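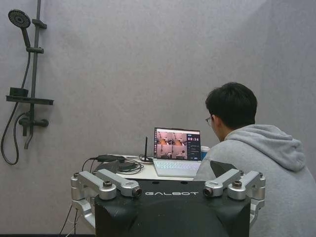

A GALBOT robot, with someone checking the laptop. Look for the timer!

Hello! I'm Eirini Fragkou, and I write about gadgets for people who'd much sooner be reading than tidying up. This month I've been finding out about Jukard, a service from a firm called Summont that teaches robots to do jobs around the house (yes, including the clothes you left on your bedroom floor).

So how do you teach a robot? You can't just tell it "be careful with my best coat!" It doesn't know what a coat is, or what careful means. It has to learn from lots and lots of goes at the same job. Summont says one job can need up to 2,000 goes before the robot gets good at it. I got bored just thinking about that.

Each go is called a run. A person starts the run, the robot has a try, and everything gets saved so the computer can learn from it later. Most clothes runs last 60 seconds or less, and then it all gets put back and off they go again.

Clothes are really tricky, by the way. A cup is always cup-shaped, but a dress changes shape every time you touch it! Sleeves flop, hangers swing, and long coats hide whatever is hanging next to them.

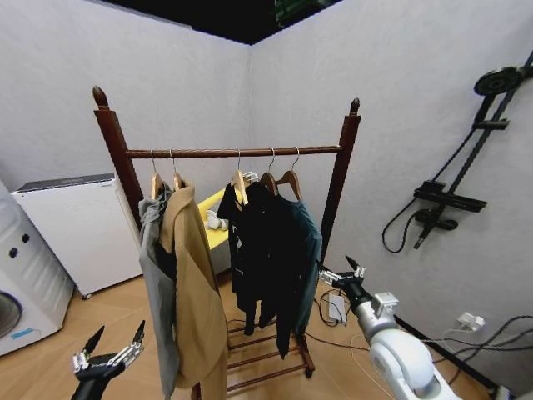 I asked Maarja Adomaitis, who plans the lessons at Summont, which thing robots find hardest. "Hooks," she told me straight away. The robot has to lift the hanger up a tiny bit before it pulls, or the whole rail comes too. Try it slowly with your own wardrobe and you'll feel what she means.

Who is it for? Not you and me yet, I'm afraid. Jukard is sold to companies that make robots or want to use them, like hotels and laundries. They pick the jobs from a list, and the lessons take 18 weeks. There's a smaller version called Yeo with just 2 jobs in it, and I think that's the better one to start with, because the big list is a bit of a muddle.

What I'd like is a robot that pairs socks. Maarja says socks are going on the list in December, so I'll ask her again then and let you know!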